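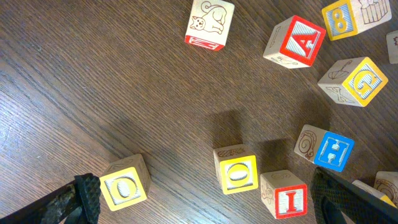 Alphabet blocks on the table, including a cat drawing and a red A.

Sorting and Spelling with Alphabet Blocks
Student project report, Skenel

Our project asked whether children find a letter faster when it is raised and painted or when it is only a thin line in the wood. We borrowed a mixed lot of old blocks from the toy library in Murnivstead in June. There were 86 in all, but some were too worn to read, so we kept 70 for the tests.

Each child got 25 blocks tipped out on a table and was asked to find the letters of a short word. We wrote down the time and any wrong picks. The painted sides were found first by nearly all of the children. The drawings slowed the younger ones down, as they wanted to talk about the animals.

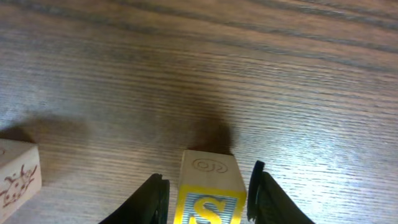 Numbers gave us more trouble than letters. A child looking for a six will often hand over a nine, and a block can land any way round. The curled numeral cut into the top of the block with the yellow S could be read as either, and we had to agree a rule before marking it. We decided to accept both answers. Glare on the tabletop was a problem as well, so for the last 2 sessions we moved away from the window.

If we did the project again we would test letters and numbers on separate days and use a plain cloth under the blocks.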